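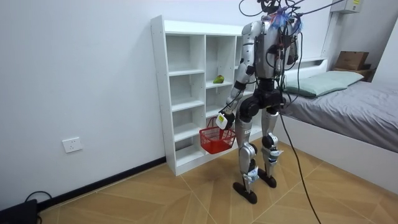

Basket in hand, pear still on the shelf.

Last updated 9/23/23

I promised a post on the pear result back in July, so this is me paying up.

The question was small. We teach the robot a pick-and-place chore by having a person steer it through the job over and over, then train a policy on the recordings. Everybody agrees more recordings are better. I wanted to know how much better, mostly because I was the one doing the steering and my shoulders had opinions.

So we trained the same policy twice. One got 2,000 demos, all with the basket starting in the same place. The other got 1,000, but every so often I made a mess on purpose: came in too low, missed the fruit, bumped the shelf, then recovered and finished the job. Ikechukwu Edet called these "your natural demos," and I have chosen to let that go.

Each policy then got 200 trials. The half-size messy set won, and by enough that I reran the whole thing hoping to find my bug. Same answer. The clean policy is lovely to watch until it's a finger's width off, at which point it closes the gripper on air and carries the air very carefully to the basket. The messy one backs up and tries again.

Caveats: one room, one shelf, one operator with bad habits. Only 12 starting poses. Walking was handled by the Zellen controller and wasn't learned at all, so please don't write to me about the walking.

Next I want to find out what share of bad demos is too many. Ikechukwu's guess is that I'll reach it without trying. He has also asked for a turn at the controls, and I've put him down for the pears.

14 shares | 6 comments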